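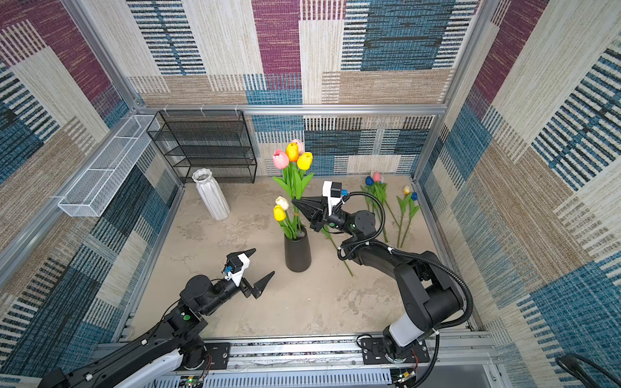
Flivura Home Display: Floral Bay Inspection
Date: 18/12/2020
Bay: 27
Result: pass, with grumbling

1. Floor clear of trip hazards
NO. Loose tulips lying by the right wall, stems pointing toward the front. They are artificial and will never wilt, but they roll underfoot as well as the real thing. Put in a vase or back in stock.

2. Vases upright and stable
YES. Black one and tall white ribbed one both standing on the floor. The white one has a flared rim, so please check it for chips with your eyes first and your thumb second.

3. Arrangement not top-heavy
YES, for now. Two of the lower blooms in the black vase, a cream and a yellow, lean out to the left like people trying to leave a meeting. Push the stems down or add weight to the base.

4. Stems secured
YES. Orange band just above the mouth of the vase. Bands get brittle, so replace in January. We have 144 of them in the drawer and no excuse.

5. Shelf rack against wall, nothing overhanging
YES. Black wire mesh, four tiers, back left corner. Load limit label to be renewed. Heavy items go on the bottom tier, as they did last year and the year before.

6. Wall basket fixed
Tug test at next visit. White wire, left wall. Light items only. Bricks of floral foam count as light until somebody stacks 40 of them.

7. Wall fabric
Patchwork in maroon, teal and beige. Flame-retardant certificate requested from Nollel, twice. Third request will be less friendly.

8. Frame bolts
Check all joints with the 5 mm key. Return the key to its hook.

Follow-up: items 1, 6 and 7. Item 1 today, please.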